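Tallstead Kidney Table, White Gloss
Manufacturer: Conley
Category: Tables – Shared and Reception Areas

The Tallstead is a kidney-shaped table intended for reading rooms, waiting areas and small meeting spaces. The curved outline allows people to sit on either side without facing a corner, and the rounded end accepts a single chair.

Specifications
Length: 143 cm
Width at widest point: 68 cm
Finish: white, high gloss
Assembly: 2 persons required
Warranty: 5 years

Care
Wipe with a soft, damp cloth and dry at once. Abrasive pads and solvent cleaners will dull the finish and are not covered by the warranty. Vases and dishes should have a smooth or felted base. Gloss surfaces reflect overhead lighting – customers furnishing rooms with strip lights may wish to request a finish sample before ordering.

Accessories such as vases, flowers, small dishes, frames and reading matter are not supplied with the table.

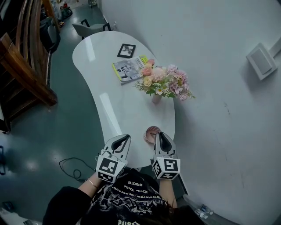
Chairs are ordered separately. Upholstered seats in grey are held in stock; other colors are made to order.

Orders and Samples
Institutional orders are handled by Catriona Pringle, Contract Sales. Requests for finish samples should be addressed to Evander Skinner and must state the delivery address and the room in which the table will be used.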